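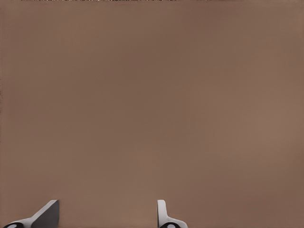 Going back to the draft wording on start poses for simulated episodes, I'd like clause 2 to be tighter before we circulate it to the Jutura users. At present it says the gripper should be "in a ready position", and the Posen and Clisley groups have read that two different ways. What I'd accept as a valid start is fingers apart, nothing held between them, both tips inside the wrist view at the bottom, and bare surface in the gap. If only one finger is in view, the episode gets flagged and the camera mount offset is checked before anyone re-records.

On 03/02/2023 Lilibeth Javier wrote:
> I've been through the Clisley batch against the draft. Of 850 episodes,
> 14 fail on the start pose as I read it, mostly because the fingers
> are already closed at the first time step. Do we reject these or
> trim them? The draft doesn't say. Also, is the colour of the work
> surface meant to be fixed, or can it vary between episodes?

Reject them. Trimming changes the episode length and the log no longer matches the controller record, which was the trouble we had in November with the Kwiatkowski set.

Surface colour can vary between episodes but should stay the same within one. I'd put that in the annex with the lighting settings and keep it out of clause 2.

One more item. The draft asks for 30 still time steps before first motion. I'm happy with that figure, but it needs to say whether the gripper counts as motion - I think it should.

Comments on the list please, with the clause number in the subject line.

Halina Zawadzka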